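Lestarell Asks Households to Stop Buying Storage for a Month

GREVISHOLM, December 13, 2021 – Lestarell, a company that has earned its living for nine years by selling boxes to people with too many things, today announced that it would like its customers to stop buying boxes for a month. The campaign is called Nothing New to Put It In. It begins on the first day of March and will be followed, the company fully expects, by a very poor set of sales figures.

During the month Lestarell will take its baskets, crates, drawer dividers and under-bed bags off the front page of its website and put up a free household guide, The Full Cupboard. The products can still be bought by anyone who goes looking for them. They will simply have to go looking, much as one does for the spare fuses.

The idea came out of the firm's own returns department, which receives a steady stream of storage that has come back unused. The most common reason given on the returns slip is "wrong size". The second most common is "found one I already had". A smaller group of customers write at some length about the state of their spare room, and one enclosed a floor plan.

"We make a perfectly good box," said a spokesperson for Lestarell. "We would like it to go to a home that needs a box. At the moment a fair number go to homes that need an afternoon and a couple of bin bags, and then they come back to us with the tape peeled off."

To prepare the guide, Lestarell asked 327 of its customers in and near Grevisholm to keep a cupboard diary. Each person chose one cupboard and wrote down what went in, what came out, and what was moved to one side to get at something else. The third column was by a long way the fullest. The diaries mention fondue sets, the lids of containers last seen at a picnic, a tent that belongs to a brother-in-law, and several bags kept for the purpose of holding other bags. Over 100 of those who took part reported finding a storage product still in its wrapping inside the cupboard they had been hoping to tidy.

The company has asked for it to be noted that not all of these were made by Lestarell.

The Full Cupboard was written with Venkataraman, a home advice practice which has spent a long time persuading families to look at the top shelf. It runs to 30 pages and contains no photographs of white kitchens. The advice is plain and some of it is a little unkind. Readers are asked to empty one cupboard only, and to finish it before opening another. They are asked not to make a pile called "maybe" unless they are prepared to give it a chair at dinner. Chargers for telephones no longer in the house may leave with a clear conscience.

There is a chapter on sentimental objects, which the authors approached with care, and a chapter on cables, which they did not. There is also a page on how to measure a shelf, included at the request of the returns department. It explains that the shelf should be measured before the purchase, and that the inside of a cupboard is smaller than the outside.

"People come to us wanting a system," said a spokesperson for Venkataraman. "What they mostly have is a waffle maker they feel guilty about. Once the waffle maker has been dealt with, the system tends to be a shelf."

Unwanted household goods in decent condition can be taken during the campaign to Nistico, the reuse shop on the harbour side of Grevisholm, which has agreed to open late for the month. Nistico will accept kitchenware, lamps, small furniture, toys with most of their parts and books in any language. It will not accept mattresses, paint, or exercise bikes, of which it has enough. Staff there have politely asked that donations arrive sorted, and that nobody describe a box of odd screws as vintage.

Storage products of any make will be taken too, and Lestarell will pay to have them cleaned and put back on sale at Nistico for a small sum. The company recognises that this amounts to competing with itself, and that it may well lose.

Customers who wish to take part do not need to register, download anything or share their progress. There is no badge. A tear-out sheet at the back of the guide has space for the name of one cupboard and the date it was finished, and may be stuck to the inside of the door, where visitors will not see it.

Lestarell has promised to begin with its own premises. The sample room at the Grevisholm office has not been fully emptied since the company moved in, and holds at least one of everything it has ever made, including a folding hat rack that was withdrawn from sale for reasons the firm prefers to leave in the past. The hat rack will be offered to Nistico. Nistico has said it would like to see it first.

The guide will be available free from the Lestarell website from the start of the campaign, and in print from the counter at Nistico while copies last. Readers are asked to pass the printed copy on when they have finished with it, and in any case not to buy something to keep it in.

About Lestarell
Lestarell designs and sells household storage from its office in Grevisholm. Its range covers kitchens, bedrooms, hallways and the place under the stairs.

About Venkataraman
Venkataraman gives practical advice to households on space, moving and the division of shelves between adults.

About Nistico
Nistico is a reuse shop. It is open most days and always needs teaspoons.

Notes to editors
Pages from The Full Cupboard can be supplied on request. Interviews may be arranged through the Lestarell press office, which would be grateful for a little notice, as its meeting room is currently full of returned baskets.
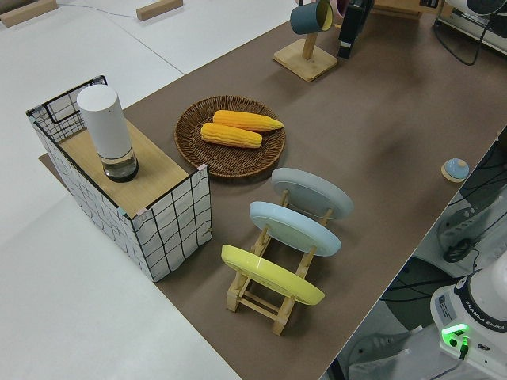

Printed copies for review will be posted from the first week of the campaign, one to each publication. Please give a postal address with your request and say whether you would also like the tear-out sheet sent separately, as it does not photocopy well.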